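Support > Workshop > Bench and Small Parts FAQ

Bench and Small Parts: Common Questions
April, by Aarne Koskela

These are the questions we get most from people setting up a shared bench for small parts and electronics.

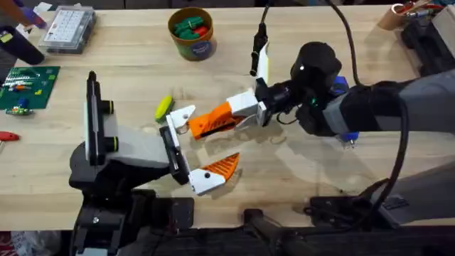
Which bench top should I get?
The Lindby is our standard top. It is light wood, so small parts show up well against it. The Saarela is the same height but deeper.

Should small parts go in a tub or an organizer box?
Use a tub for pieces that are all used for the same job. Use a box with compartments for anything you pick out by size or value. Write on the lid label before you fill the box.

Can circuit boards sit directly on the wood?
Yes, if the top is clean and the board is unpowered. Hold it by the edges and keep screws and wire ends away from it. For powered work, use a mat.

Where do hand tools go?
Along the left or right edge. Leave the middle of the bench clear for the job.

Can I order spare organizer boxes?
Yes. Ask for Veler, item 336. They come in packs of 2.

How do I clean the top?
Wipe it with a damp cloth and dry it right away. Do not use solvent. Glue spots can be lifted with a plastic scraper.

Who do I contact about a damaged top?
Write to the Kidodero parts desk and include your order number.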